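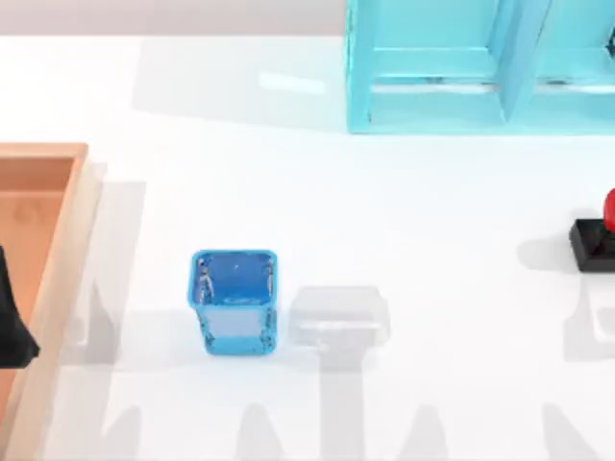
What Is a Tool Library?

You know how a book library works. You pick a book, take it home, read it, and bring it back so that another person can read it. A tool library works the same way, but you borrow things like drills, ladders, sewing machines and cake pans.

Some people call it a library of things. It is one way that people who live near each other can share what they have.

Why would people share tools?

Think about a drill. A family might buy one to put up a curtain rod. After that it goes into a closet, and it may stay there for months. The family next door has one in a closet too, and so does the family across the street. That is three drills, and most days none of them is being used.

If the three families shared one drill, they would save money. There would also be fewer drills to make in factories, fewer boxes to ship, and fewer old drills in the trash later on. Making a drill takes metal, plastic, and a lot of electricity.

Sharing helps in another way. Some people can't afford to buy a tool they need. If your bike has a broken chain and you have no chain tool, you can't ride to school. If you can borrow one, you can fix the bike that afternoon.

How one town did it

The town of Alwood has a tool library in the old post office on Drurka Street. It was started by two neighbors, Abla Nseir and Anil Venkataraman. Abla had a garage full of garden tools that had belonged to her father. Anil had just moved into an apartment and wanted to grow tomatoes on the roof, but he did not own a shovel.

Abla lent him one. Then she lent him a wheelbarrow. Then his upstairs neighbor asked to borrow the wheelbarrow, and Abla wrote her name in a notebook so she would remember where it was.

By the end of that summer the notebook was full. Abla and Anil put up a sign at the grocery store asking if other people had tools to share. They got hammers, saws, two tents, a fondue pot and a very old pasta maker. The town let them use the post office because it had been closed for years and the roof was still good.

Today the library has 800 things to borrow and 600 members. A member can be one person or a whole family.

How borrowing works

First you join. In Alwood, a grown-up has to sign the form, but children can have their own card once they turn ten. Joining is free. People who have some extra money can give some, and that pays for the lights and for new parts.

Next you choose what you need. Everything has a tag with a number on it. The person at the desk types in the number and tells you the day it has to come back. Most things go out for one week. Tents go out for two.

When you bring something back, you clean it first. This is the rule that people forget the most. A shovel covered in mud will rust, and a cake pan with crumbs in it will bring mice. Shobha Kulkarni works at the desk after school hours, and she will hand you a brush if you show up with a dirty shovel.

Some things are only for adults. Children can't borrow power saws or tall ladders, even with a card. They can borrow board games, binoculars, musical instruments, baking pans and sports gear.

What happens when something breaks?

Things break. Handles crack, bulbs burn out, and strings snap. At a tool library you are supposed to say so when you bring the thing back. You don't get in trouble for it. If you hide it, the next person will get home and find out that the tool doesn't work.

On the first Saturday – sorry, the first weekend – of every month, the Alwood library holds a fixing day. Bhavana Kurup used to repair sewing machines for a living, and she teaches anyone who wants to learn. You can bring your own broken things too. A toaster, a lamp, a jacket with a stuck zipper. Last December so many people came with strings of holiday lights that they had to put extra tables in the hallway.

Do people bring things back?

Almost always. Since it opened, the Alwood library has lent things out more than 4,000 times. A few things have been lost, and one croquet set came back with somebody else's mallets in it.

Sharing works best when people know each other a little. It is easier to keep a promise to a person whose face you know. That is one reason the desk is run by people and there is no machine to check things out.

Other things people share

Tools are one example. In other places, neighbors share seeds, and each fall they give back some of the seeds from the plants they grew. Some streets share a car. Some have one big garden with a small patch for each family. There are toy libraries too, and libraries just for costumes.

Try it in your class

You can start a small sharing shelf at school. Ask your teacher first.

1. Pick one kind of thing to share. Puzzles, books and games are good to start with.
2. Ask each person to lend one thing, and check at home that it is okay.
3. Put a tag on each thing with the owner's name.
4. Make a sheet with three columns: what was taken, who took it, and when it is due.
5. Choose two people each week to look after the sheet.
6. After a month, talk about how it went. Did any rule need to change?

Words to know

Borrow: to take something for a while and then give it back.
Lend: to let another person use something of yours for a while.
Member: a person who belongs to a group.
Repair: to fix something that is broken.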